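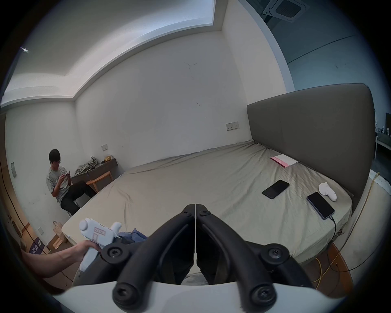

그림 1. 손목 카메라 원본 화면, 침실 환경. 그리퍼 닫힘 상태. 왜곡 보정 전.

Gralovus-Bed 데이터 카드

버전: 0.3
관리: Teresa Mac Mathúna, Gerardo Manalo
문의: 저장소 이슈 트래커 사용. 메일로 온 데이터 요청은 처리하지 않음.

1. 개요

Gralovus-Bed는 가정 침실에서 손에 드는 그리퍼로 수집한 조작 시연 모음이다. 로봇 팔 없이 사람이 그리퍼를 직접 들고 작업을 수행하며, 그리퍼에 고정된 어안 카메라의 영상과 그리퍼 자세, 손가락 개폐 폭을 함께 기록한다. 모방 학습 정책의 사전 학습과 미세 조정에 쓰는 것을 전제로 한다. 주방과 거실 데이터는 별도 모음(Gralovus-Kitchen, Gralovus-Living)에 있으며 형식은 같다.

수집은 Lorkent의 데이터 팀이 담당했고, 후처리와 라벨 검수는 Prustwood에서 진행했다. 8월 수집분까지 이 버전에 포함된다.

2. 구성

침실 수: 5
에피소드 수: 침실당 70
에피소드 최대 길이: 48초
작업 종류: 3

작업 종류는 다음과 같다.

pick_place_small: 침대 위의 작은 물건을 집어 지정 위치로 옮긴다.
cloth_grasp: 천의 가장자리나 주름을 잡아 들어 올린다.
sheet_smooth: 시트의 주름을 잡아당겨 편다.

작업별 에피소드 수는 균등하지 않다. 정확한 분포는 meta/task_counts.csv를 참고할 것. sheet_smooth가 가장 적고, 침실 4에는 아예 없다.

3. 디렉터리 구조

episodes/<room>/<episode_id>/video.mp4
episodes/<room>/<episode_id>/pose.npz
episodes/<room>/<episode_id>/width.npy
episodes/<room>/<episode_id>/label.json
meta/calibration/
meta/task_counts.csv
meta/excluded.txt

pose.npz에는 timestamp, position, quaternion 배열이 들어 있다. 쿼터니언 순서는 xyzw이다. 0.1 버전은 wxyz였으므로 이전 로더를 그대로 쓰면 오류 없이 잘못된 값이 나온다. width.npy의 단위는 미터이며, 양쪽 손가락의 안쪽 면이 맞닿은 상태를 0으로 둔다.

4. 카메라와 영상

영상은 원형 어안 상태 그대로 배포한다. 원 바깥 모서리는 검은색이며 유효 화소가 아니다. 학습 전에 잘라낼지 마스크를 씌울지는 사용자가 정한다. 보정 계수는 meta/calibration에 기기별로 들어 있다. 기기 2는 렌즈를 한 번 교체했으므로 계수 파일이 두 개이고, label.json의 calib_id로 구분한다.

화면 아래쪽에는 그리퍼 손가락과 링크, 하우징 일부가 항상 들어온다. 이 영역을 마스크 처리하면 개폐 상태에 대한 시각 단서도 없어진다. 내부 실험에서는 마스크 없이 학습했다.

양손 수집에서는 다른 쪽 손과 기기가 화면에 들어올 수 있다. 그림 1에서는 왼쪽 아래에 흰색 휴대형 기기를 쥔 왼손이 보인다. 손이 보이는 구간은 label.json의 hand_visible 필드에 시작과 끝 프레임으로 표시한다.

5. 수집 환경

침실은 실제 주거 공간이며 별도의 조명이나 배경막을 설치하지 않았다. 침대 위 물건의 종류와 배치는 통제하지 않는다. 그림 1의 경우 회녹색 시트 위에 스마트폰 두 대와 흰 표지의 노트 또는 소책자가 있고, 한쪽 스마트폰에는 검은 케이블이 꽂혀 있다. 케이블처럼 가늘고 늘어진 물체는 별도 클래스로 라벨링하지 않았다.

시트 색과 주름 상태도 그대로 두었다. 시작 시점의 주름 정도를 initial_wrinkle 필드에 0에서 3까지의 정수로 적었으나 검수자 간 일치도가 낮다. 정량 지표로 쓰지 말 것.

6. 수집 절차

a. 기기 전원을 켜고 손가락을 완전히 열었다가 닫아 영점을 잡는다.
b. 침대 전체가 화면에 들어오는 위치에서 정지한다.
c. 기록을 시작하고 작업을 수행한다.
d. 그리퍼를 시작 위치 근처로 되돌린 뒤 기록을 끝낸다.
e. 성공 여부를 label.json에 입력한다. 판단이 어려우면 unknown으로 둔다.

b 단계를 건너뛰면 초기 자세 추정이 불안정해진다. 무늬 없는 벽을 정면으로 보고 시작한 에피소드에서 특히 드리프트가 컸고, 해당 에피소드는 excluded.txt에 옮겼다.

절차 문서의 초안은 Peadar Dunne, 영점 교정 스크립트는 Shanthi Thambiah가 작성했다.

7. 사람과 개인정보

실내에 수집자 외의 사람이 있는 에피소드가 있다. 그림 1에도 침대 왼편에 앉아 휴대전화를 내려다보는 사람이 있다. 촬영된 사람에게는 모두 서면 동의를 받았다. 사람이 보이는 에피소드는 person_visible 값이 true이다. 사람이 없는 데이터만 필요하면 이 필드로 거르면 된다. 신원 식별, 얼굴 인식, 행동 감시 목적의 사용은 금지한다.

휴대전화 화면이나 인쇄물의 글자가 읽히는 프레임은 검수 과정에서 흐림 처리했다. 누락을 발견하면 에피소드 ID와 프레임 번호를 이슈로 남길 것.

8. 알려진 문제

침실 2의 일부 에피소드는 영상과 자세의 시간 축이 한 프레임 어긋나 있다. 0.4에서 수정 예정.
천장 조명이 화면에 직접 들어오면 노출이 급변한다. 노출값은 기록하지 않았다.
cloth_grasp의 성공 기준이 침실 1과 나머지에서 다르다. 침실 1은 들어 올린 높이를 보지 않았다.
힘 또는 촉각 신호는 없다.

9. 변경 이력

0.3: 침실 5 추가, person_visible 필드 추가
0.2: 쿼터니언 순서 변경, excluded.txt 분리
0.1: 내부 배포

10. 사용 조건

연구 목적에 한해 사용할 수 있다. 재배포 시 이 문서를 함께 포함해야 한다. Heffernan 로더로 변환한 사본도 같은 조건을 따른다.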